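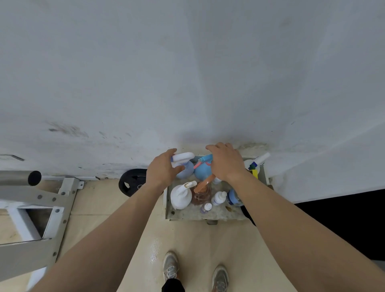

Call for Participants – Manual Assembly Study

Saller invites experienced assembly operators to take part in a study of workstation layout at its Cleria plant. Participants will complete two sessions on a trial line for small pump housings and will be paid £68 per session. Applicants must have worked on a production line within the past year. Travel costs are met separately.

Applications close on August 21, 2023. Please quote reference 1415 when writing to the study office.

8 shares
0 comments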